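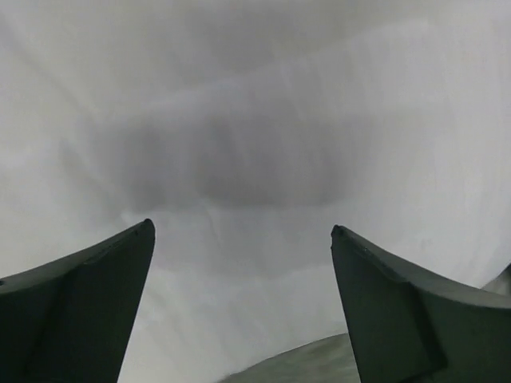 Graziella Bassi reckons I'm too soft on rulebooks, and she told me so before I'd even got the shrink-wrap off this one: any guide to working safely beside a robot arm that runs past 200 pages will sit on a shelf. Fair enough. The Planurness Shared Bench Guide has 236 of them, and I've now read the lot (some of it twice, on the bus).

So, is it any good? Mostly, yes! The chapter on soft goods won me over. Cloth is a pain, it folds however it likes, and the guide asks you to write down what counts as a failed grip before you start, plus who's allowed to restart the arm afterwards. We'd been making that up as we went along for over 4 years.

I also love the pinch point checklist. Open jaws get the same respect as closed ones, so hands stay out either way until the arm is in its stopped state and someone has said so out loud. It felt daft for a day or two and then we all just did it.

Grumbles: the logging section wants a fresh note every 1000 cycles with a finger inspection, and the form it gives you has no box for nicks or wear. I drew one in. The index is hopeless too – try finding "fabric" (it's under "limp items", I ask you).

Aparecida Figueiredo borrowed my copy in May and I still haven't had it back, so that's a recommendation of sorts. Four stars from me.

Related reviews
Mendudo bench mat
Quintana stop button kit
Cekura cycle logger

Last updated 21 June 2026
Contact | Copyright | Back to top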